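Movie Night Tips for a Small Kitchen

Pick the film before you pick the snacks. My household once spent 40 minutes on dip and then fell asleep in the opening credits of Divcombe.

Put out plates and bowls before the trailers. 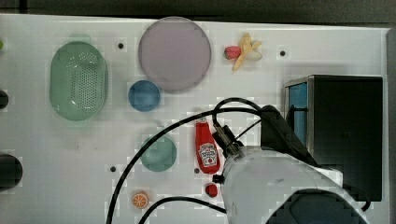 Popcorn goes in last. Salt it while it's hot, shake, salt again. Three spoons of butter is plenty, whatever Yulan says.

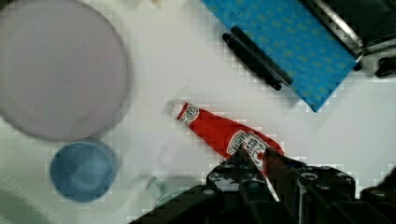 Subtitled films call for quiet food. Nachos during Urkumell, a drama with maybe 7 lines of dialogue, will cost you friends.

Soak the popcorn pot before the credits end. It will not look better in the morning, and neither will the sequel.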